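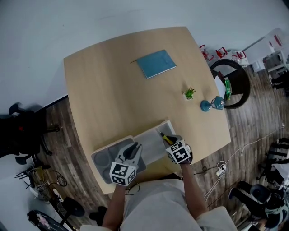
How does a computer know where a hand is?

You can close your eyes and touch your nose. Your brain keeps track of where your hand is. A computer has to work it out from pictures.

The black squares help. Each white cube is printed with square patterns called markers. The software already knows every pattern and how big it is. It looks for them in each picture from the camera.

If a square looks small, the cube is far away. If it looks squashed on one side, the cube is tilted. From these clues the program figures out where the gripper is and which way it points. It does this again for the next picture, and the next.

What are the positions for?

Put in order, they make a path through the air. A planning program can study many paths — a reach toward a tray, a reach into a box — and use them to plan moves for a robot arm.

Try it yourself

Draw a thick black square on a card. Hold it up flat, then tip it slowly away from you. Ask a friend to draw the shape they see each time.

Written by Maëlle Cormier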